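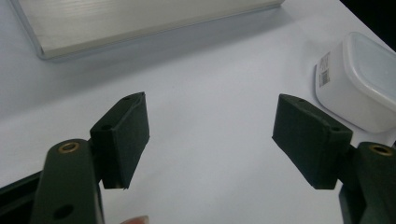 Soup, Slowly: A Talk With the Cook at Sastow

Dec 10, 2022

The cook at Sastow would like it known that she did not set out to make soup for a living. She wanted to do pastry. She lasted one July in a pastry kitchen, during a heat wave, and came out the other end with a lasting suspicion of butter.

"Butter has moods," she says. "Onions are the same every day. You can rely on an onion."

Sastow has 24 seats, no sign worth mentioning, and a menu that fits on an index card. There are always four soups and one bread. She asked me to leave her name out of this, on the grounds that her mother would read it and call with corrections, so she will be "the cook" from here on. She seemed pleased with the title.

We talked in the late afternoon, in the gap between lunch and dinner, while a pot of split pea went about its business behind her. Every few minutes she got up to look at it. I never saw her do anything to it. When I asked what she was checking for, she said, "Attitude."

Split pea is the one people come back for, and also the one they argue about. There is no ham in it. She gets letters about the ham, or used to get letters; now she gets reviews.

"One man gave us two stars and wrote four paragraphs," she says. "He finished the bowl, though. He says so in the third paragraph."

In place of the ham she uses a smoked onion, cooked down until it gives up. The peas go in dry, with no soaking. She has heard all the arguments for soaking and considers them a hobby for people with free evenings. The salt goes in early, which she knows is supposed to be wrong.

"I was taught never to salt peas until the end or they'd stay hard. So I salted one pot and not the other and waited. Both were soft by lunch. I'd been scared of that for years!"

Most of what she knows about stock came from Rovau, a lunch counter that closed before she moved here. It was run, as she remembers it, by people who shouted a great deal and wasted nothing. Carrot tops went in the pot, and so did parsley stems and cheese rinds. Once, by accident, so did a wooden spoon, which stayed in overnight. She says the stock was fine. The spoon never recovered.

She still keeps a bag of scraps in the freezer and has firm opinions on what belongs there. Leek greens are welcome. Broccoli is not, and neither is anything else in the cabbage family, "unless you want your soup to smell like a school hallway." Potato peels are a matter of conscience.

The bread is a different story, mostly a story of failure. For the first year it was a sourdough, and the sourdough was bad. She kept the starter in a jar labeled Ahuja, after the street where she lived at the time, and fed it more regularly than she fed herself. It repaid her with loaves that could have held a door open in a storm.

"People were so kind about it," she says. "They'd say it was rustic. When a customer says rustic, they mean their jaw hurts."

So she gave up and switched to a plain yeasted loaf with a bit of oatmeal in it, baked in a pan, soft enough to cut without planning ahead. Sales of soup went up. She tries not to think about that too much. Ahuja is still in the fridge, behind the mustard, and gets fed when she feels guilty.

I asked about the pressure cooker, because a reader had told me to. The cook sighed in the way of someone who has been asked before. She owns one, a Skellex, bought secondhand, and it makes very good beans in a fraction of the time. She uses it at home. She will not use it at the restaurant.

"It hisses," she says. "And the customers are already nervous. They've seen the prices."

The prices are not that bad, but I let it go.

Dinner was coming, and she had leeks to wash, a job she does herself and does not trust to anyone. Leeks hide their dirt — she has a theory that they do it on purpose — and she splits each one lengthwise and swishes it around in cold water, then lifts it out so the grit stays behind. Pouring the whole thing through a colander just puts the dirt back on top. She told me this twice, so I am passing it on.

For anyone who wants to try the pea soup at home, she offered a rough guide, with some reluctance. Brown two onions well past the point where you'd normally stop. Add a pound of split peas, a carrot, a bay leaf, a teaspoon of salt and plenty of water. Keep it at a low bubble and stir now and then, more often toward the end, when it wants to stick. If you have no smoked onion, and you don't, a little smoked paprika will do.

I asked how long it takes. She looked over at the pot.

"Till it's soup," she said, and went to see about the leeks.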